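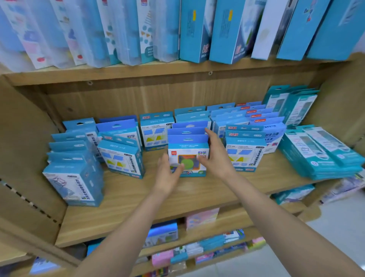 By Vesela Petkov
Shop Floor Notes | April | 14 shares | 3 comments

Okay, so I promised last time that I'd write up where we've landed on the shelf robot for the stationery shop, and I've put it off long enough that two of you have stopped me in the stockroom to ask. The short version is that we are not buying one this spring. The longer version involves a spreadsheet, a very patient sales rep and a lot of math kits.

Most of you know we had the Driketti people in to give us a quote for a two-armed unit on a wheeled base. I went into that meeting thinking the robot was the expense (silly me!) and everything else was loose change. Then Ognjen Milošević, who keeps our equipment budget and has done this once before at the Carkwood branch, asked the rep what the grippers cost, what a spare set costs, and who pays when one gets dropped on a tile floor. The quote grew a second page right there at the table.

Grippers are where I'd tell anyone to start. Look at what we sell. The math sets come in a box with a cardboard hanging tab on top, and they stand one behind another on the shelf, so straightening the front one means getting hold of it without shoving the ones in back. A person uses two hands and doesn't think about it. One hand steadies the side, the other goes over the top edge, done. Now try writing that down as a requirement! I did, and it took me most of an afternoon, and Ognjen sent it back with "which hand goes first?" in the margin.

Then there's the stuff around it. We have tall packages lined up like books on one shelf, flat ones piled at an angle on the next, clear plastic windows, see-through cases. Clear plastic came up a lot. Driketti wants to run a trial on our own packaging before they'll put a number on how well their cameras cope with it, and I think that's fair. The trial is 2000, and it comes off the price if we go ahead. I've asked for that last part in writing.

So here's the plan as it stands:

First, the trial. I've picked 39 products for it, and I picked mean ones -- nothing that stacks nicely. If you have a package you personally hate putting away, bring it to me and I'll try to swap it in.

Second, the shelves. Ours are on peg holes, so moving a board costs us nothing but time. I'd like 5 shelves set with more headroom before anybody's machine gets near them. Babić can do replacement boards if we find any that sag, and I've put a small line in the budget for it.

Third, and this is the one I fought for, hours. I want 40 hours of staff time in the plan, paid, for people to learn the thing and complain about it. Carkwood didn't budget any, and according to Ognjen their unit spent its first month parked next to the mop sink.

We also looked at leasing through Siko. The monthly figure is easier on the eyes, but the service visits are extra and you can't change the grippers without their say-so, and if you've read this far you know how I feel about grippers. I haven't ruled it out. I'd just want somebody other than me to read the contract, maybe somebody who enjoys that kind of thing.

What I still need from you is a list of when your aisle gets messy. Time of day, which shelf, how long it takes you to put right. Scribble it on the back of a receipt, I don't mind. Without those I'm guessing at what the machine would save us, and I'd sooner not guess with this much money.

Drop them in the tray by the back office -- the blue one, the other tray is for invoices.

COMMENTS (3)

pencilcase_dana
Please put the see-through cases in the trial. They slide if you so much as breathe on them.

Ognjen M.
For the record it was next to the mop sink for five weeks. Also the spare gripper set needs its own line, I can't hide it under "misc."

T. from the second floor
Does the lease include insurance? I'd read that contract for you if there's coffee.

RECENT ITEMS
New label printer: what it costs per roll
Peg holes and shelf heights, a short guide
Carkwood visit notes
Back-to-school ordering starts earlier this year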